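**Nultideo** is a team ball sport played on grass by two sides of six. It is played mainly in the towns of Udmont and Inskip, where the two oldest clubs are based. The sport borrows its scoring from lawn bowls and its passing rules from handball.

## Field and equipment

The field is 100 feet long and is split by a center line. Each end has a row of open targets, and a ball that lands and stays in a target scores. The ball is leather, slightly smaller than a volleyball. Players may carry it for three steps — a fourth is a foul, and the ball goes to the other side.
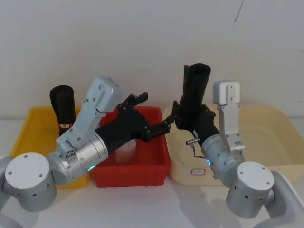 *Open-topped bins in yellow, red and pale cream.*

## Play

A match has two halves with a short break between them. Tied matches go to a throw-off, in which each player takes one throw from the center line. Substitutions are allowed only after a score.

## Competition

The Gistitz Cup is the main tournament and is held each April. Udmont and Inskip have met in most of the finals. The record crowd for a final is 354, set at Inskip. League matches usually draw fewer than 200.

In August 2001 the clubs agreed on a single rule book. Before that, Inskip had allowed four steps with the ball, and visiting teams played under the home side's rules.

## See also

- Handball
- Lawn bowls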